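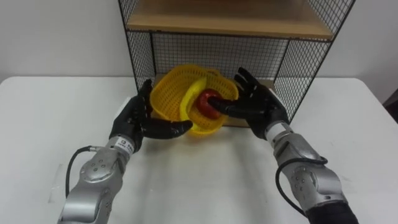

Wire Shelf Units and Produce Baskets: Monthly Check

Dizon Shared Kitchen and Pantry
Checked by: Felicidad Barredo
Reviewed by: Keegan Lévesque
Month: December
Covers: tabletop mesh shelf unit, wall racks in the dry store, all plastic baskets used for loose fruit and vegetables

Fill in every line. Mark each item OK, Fix, or Remove. If you mark Fix or Remove, write a comment. A tick with no comment is fine for OK.

Take everything off a shelf before you check it. Put produce in a clean tub while you work, not on the bench.

Part A. Tabletop shelf unit (black mesh, wood shelves)

A1. Unit stands level on the table and does not rock when pushed lightly from the front.
Result: Fix
Comment: Rocks slightly at the back left. The foot cap is there but worn down on one side. Put a folded card under it for now. Need a new cap from the spares drawer, and if there isn't one, add it to the Stemivora order.

A2. Unit is set back from the table edge by at least a hand's width.
Result: OK

A3. Frame is straight. No bends in the uprights.
Result: OK

A4. Mesh panels are attached at every corner.
Result: Fix
Comment: Left side panel has come off its clip at the bottom. Pushed it back in and it held, but the clip feels soft. Check again next month. If it comes off a second time, change the clip.

A5. No cut or sprung wire ends in the mesh. Run a dry cloth over both sides of each panel. If the cloth snags, find the spot and mark it with tape.
Result: OK
Comment: Cloth snagged once on the back panel. It was a lump in the coating, no wire showing. Did not tape.

A6. Coating is not flaking over food.
Result: OK
Comment: Scuffed along the front of the lower shelf where baskets get dragged in and out. Still covered. Please lift the baskets.

A7. Upper shelf board is flat, dry and free of splits.
Result: OK

A8. Underside of the upper board is clean.
Result: Fix
Comment: Dusty, with a sticky patch near the middle. Washed with the Flilow spray and wiped with clean water after. This one gets missed every month. You have to crouch down or use a hand mirror.

A9. Lower shelf board is flat, dry and free of stains.
Result: Fix
Comment: Ring mark toward the right side, probably from a pear that went soft. Scrubbed, and the stain is lighter but still there. The wood isn't soft under it. Leave as is.

A10. Nothing heavy stored on the upper board. Cans and jars go in the dry store.
Result: Fix
Comment: Found 2 large jars of pickles up there. Moved them.

Reviewer's note on Part A (K.L.): Agree with all of it. On A1, don't leave the card in past this month. It soaks up water when the table gets wiped and then it's no use. On A4, I would just change the clip now. They cost next to nothing.

Part B. Baskets

We have 9 plastic baskets in use. Each has a number in marker on a tag tied to the rim. Check them one at a time, empty, under the bench light.

B1. Every basket has a tag and the number can be read.
Result: Fix
Comment: Number 4 had no tag. Made a new one.

B2. Rims are whole. No cracks, no missing pieces.
Result: Remove
Comment: Number 7 has a crack in the rim that opens when you squeeze it. Cut the tag off and put the basket in recycling.

B3. Sides spring back when pressed. A thin plastic basket will give when you pick it up and that's normal. It should return to shape once it is set down.
Result: OK
Comment: Number 2 leans a bit but sits flat. Keep.

B4. No sharp edges at the holes. Feel around the inside with bare fingers.
Result: OK

B5. Holes are clear of dirt, peel and old label glue.
Result: Fix
Comment: Four of them had muck in the corner holes. Soaked in warm soapy water, then used the small bottle brush. A cloth will not do this job. It only pushes the dirt further into the holes.

B6. Baskets are fully dry before they go back on the shelf.
Result: OK
Comment: Air dried upside down on the rack over lunch.

B7. Baskets fit on the shelf with the whole base supported and nothing hanging over the front.
Result: OK
Comment: The two long ones only fit sideways on the tabletop unit. They are better off in the dry store, so I moved them there.

B8. Baskets are not overfilled. Fruit stays below the rim.
Result: Fix
Comment: Oranges were piled up in number 5. Split between two baskets.

Reviewer's note on Part B (K.L.): Number 7 was the oldest, no surprise. We are down to 8 and can manage with that until the new year. Please don't buy the stiff kind again. They crack sooner, and the broken bits are sharp.

Part C. Fruit and vegetables in the baskets

C1. Each piece picked up and turned over. Look for bruises, soft spots, mould and broken skin.
Result: Remove
Comment: Took out one lemon with mould and a handful of soft mandarins. The apples were all sound.

C2. Nothing wet put away.
Result: OK

C3. Apples kept apart from bananas and avocados unless we want them to ripen.
Result: Fix
Comment: Bananas were in with the apples again. Separated.

C4. Onions and potatoes are not on the tabletop unit.
Result: OK

C5. Oldest fruit is at the front or on top.
Result: OK
Comment: Only if people keep it up. New apples were being tipped straight in over the old ones last month.

C6. No stickers, ties or packaging left in the baskets.
Result: Fix
Comment: Stickers stuck to the inside of two baskets. Peeled off.

Part D. Lifting and placing

Watch one person take a basket down and put it back. Don't tell them what to do first.

D1. Uses two hands, one on each side of the basket.
Result: OK

D2. Keeps the basket level enough that loose fruit doesn't roll out.
Result: OK
Comment: Worth reminding people that one apple in an otherwise empty basket rolls more than a full load does. If there's only one piece left, move it to another basket and put the empty one in the wash pile.

D3. Does not pull on the mesh or lean on the unit.
Result: Fix
Comment: Held on to the side panel with one hand while reaching for the top shelf. That may be how the clip in A4 got soft.

D4. Basket clears the side panels going in. No scraping.
Result: OK

D5. Fruit that hits the floor goes in the sink tub, not back in the basket.
Result: Not seen
Comment: Nothing was dropped during the check. Asked instead and got the right answer.

Part E. Table and surroundings

E1. White tabletop wiped down, including behind and under the shelf unit.
Result: Fix
Comment: Crumbs and onion skin behind the unit. It takes two people to move the unit properly, so plan for that. Don't drag it. It marks the table.

E2. No droppings, fruit flies or ants.
Result: OK
Comment: Few fruit flies near the compost pail. None at the baskets. Emptied the pail and washed the lid.

E3. Clear space to stand in front of the shelf. No boxes or bags on the floor.
Result: OK

E4. Unit is out of direct sun and away from the heater.
Result: OK
Comment: Heater is on all day now that it's cold. Measured 27 inches from the heater to the side of the unit at its nearest point. The sheet asks for 24, so it passes, but I would not go closer.

E5. Light over the table works.
Result: OK

Part F. Wall racks in the dry store

F1. Wall screws tight.
Result: OK

F2. Brackets straight and the same height on both sides.
Result: OK

F3. Bilotix load stickers still on and readable.
Result: Fix
Comment: Bottom rack sticker is nearly gone. Traced over the number with marker for now. Need a proper replacement.

F4. Heavy items on the lowest rack.
Result: OK
Comment: Flour and rice are where they should be. The pickle jars from A10 are down here too.

F5. Nothing stored on the floor.
Result: Fix
Comment: One sack of carrots. Moved to a basket on the bottom rack.

Jobs to do from this check

Foot cap, back left of the tabletop unit. Felicidad.
Clip, bottom of left side panel. Keegan, has one in the van.
Load sticker for the bottom rack. Keegan to ask for a pair so there is a spare.
Sign for the banana basket. Felicidad.
Short reminder at the staff meeting about lifting baskets and not holding the mesh. Keegan.

Carried over from last month

Wash the drying rack. Done.
Replace the bottle brush. Done, the new one is on the hook by the sink. Do not use it for the drains.
Find out whether the shelf boards can be oiled with food-safe oil. Not done. Felicidad will check the leaflet that came with the unit, which should be in the blue folder.

Leave the finished sheet in the tray by the dry store door. Blank sheets are in the same folder as the cleaning roster.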